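Justedberg bench, September, late afternoon

Finished the second pass of the Nina relabelling today and started on the tabletop sorting set.

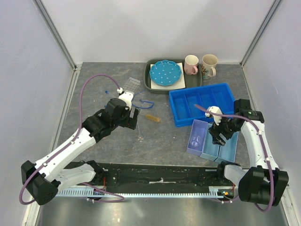
The question for this round is whether the Stellik policy does better when the two arms share one action head or when each has its own. Stidik ran the shared version last month and got a smoother left arm, but the right one kept waiting on it. I want the same comparison with the bins in play, where the arms have less reason to wait for each other.

Data so far: 629 demonstrations recorded, 214 thrown out in review. Most of the rejects were pauses longer than the cutoff, plus a batch where the wrist timestamps drifted. The remaining ones go into training tonight at the old learning rate. I changed the chunk length and nothing else, so any difference should be easy to trace.

Thin, clear objects are still the weak point. Depth drops out on transparent plastic and the grasp point wanders along the rim. Tried masking depth completely for those objects and using colour only. Validation error on grasp position came down, but placement got worse, which I don't understand yet. Possibly the crop is too tight. Will plot the two against each other before changing it.

Layouts are now drawn from a list of 264, fixed seed, so both heads see the same starts in the same order. Should have done that in the first round.

Run started at 5:40. Checkpoints every 4 hours. Left the log open on the second monitor.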